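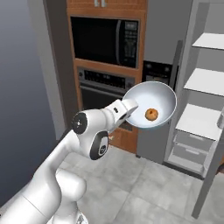

## Session 4: Kitchen tasks in the simulator

These notes go with the fourth evening of the home robot course at the Windham shared workshop. You need them open while you work. Bring your laptop, a mouse with a wheel, and the parts list from session 3.

So far we have worked on the base frame and the arm mount. The arm stays bolted to its bench tonight and nobody powers it up. All of the work is done in simulation, in the kitchen model that came with the Katona package. The task is moving food in a bowl out of the refrigerator and setting it down on the island.

### What you should have installed

- Katona, with the kitchen model unpacked in the same folder
- The Ramine arm controller
- Your own config file from session 2, with your mast height filled in

If your config still has the default mast height, fix it first. The default puts the shoulder too high and every reach to the lower drawers will fail. Measure from the floor to the center of the bottom mounting bolt, not to the top of the plate.

### The task in stages

We break the job into stages so that each one can be tested alone. Save after every stage. The save files are small.

1. Drive the base to the refrigerator and stop facing the shelves.
2. Open the door past the point where the arm can swing through.
3. Close the gripper on the rim of the bowl.
4. Lift, back out, and turn.
5. Drive to the island and set the bowl down.
6. Open the gripper and pull the arm back to the travel pose.

Stage 3 is where most of the evening goes. A bowl is an awkward thing to hold with two short fingers. You are pinching a thin rim on one side and all of the weight hangs off the other side, so the bowl wants to rotate in the grip. In the simulator you will see it tip. A small tilt is acceptable if the food stays in. Past that, the food rolls to the low side, the balance shifts, and the tilt gets worse.

Three settings affect this:

- **Grip force.** Start at the default and raise it in small steps. Too much force in the simulator makes the bowl shake or pop out of the fingers. On real hardware it would crack a thin bowl or stall the motor.
- **Friction.** Leave it alone tonight. It is tempting to turn friction up until everything works, but then your results don't carry over to the shop.
- **Wrist angle.** Adjust this one the most. The fingers should come down over the rim with one inside the bowl and one outside.

The lift itself should be slow. The default lift takes 2 seconds. If the food moves when the bowl leaves the shelf, double the time and run it again.

### Clearance

The arm has to come out from between the open door and the cabinets without hitting either one. The wall oven and the microwave are built into the same wooden tower next to the refrigerator, and the oven handle sticks out farther than it looks. Turn on the collision display before you run stage 4. Contacts show up as red dots.

The elbow is the part to watch. People look at the hand and the bowl and forget that the elbow swings wide on the other side. If you get a contact there, back the base up before you turn it. Do not try to fix it by folding the arm tighter - that changes the wrist angle and you will have to redo stage 3.

The door shelves are the other problem. A door that is only partly open leaves them sitting in the path of the bowl. Open it wider than you think you need.

### Driving to the island

The floor in the model is flat, so the base drives better there than it will at home. Set the speed limit to the slow profile anyway. Our real base is built on the Varkau wheel kit, and those wheels jerk when they start. The slow profile copies that start fairly well.

Plan the approach so that the base stops square to the island. The countertop hangs over the drawers, and on the real build you want a hand's width between the mast and the edge.

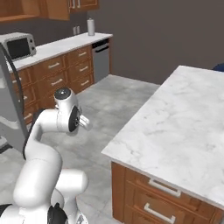
Check the cable as well. The arm cable runs down the mast, and on our build it has to have enough slack for a full turn of the shoulder in either direction. The simulator draws the cable but does not check it for strain. You have to work it out on paper. With the parts in our list, the cable needs 315 mm of slack loop at the shoulder. Shorter than that and it pulls on the connector when the arm reaches across its own base. Longer and it can catch on a drawer handle.

After the gripper opens, the arm should back straight out before it does anything else. A common mistake is to go directly to the travel pose. The fingers are still on either side of the rim at that point, and the bowl gets dragged along the counter.

### Logging your runs

Write one line in your log for every run, including the bad ones. Put down the stage you started from, what you changed, and where it stopped. Change one setting at a time.

The last group needed 43 runs to get all six stages working from a cold start. Nearly half of those were spent on the wrist angle.

### For next time

- Get 2 clean runs in a row from stage 1 to stage 6 with no red dots and the food still in the bowl.
- Copy your final config to the shared drive. Put your bench number in the file name.
- Cut and crimp the arm cable to the length you worked out. Leave the connector cover off so it can be checked.
- Read the section on stop switches in the Ramine manual. We wire the stop switch at the start of session 5, and the arm does not get power until it has been tested.

The workshop closes at 9:30 p.m. Shut down the shared machines and put the mice back in the bin by the door.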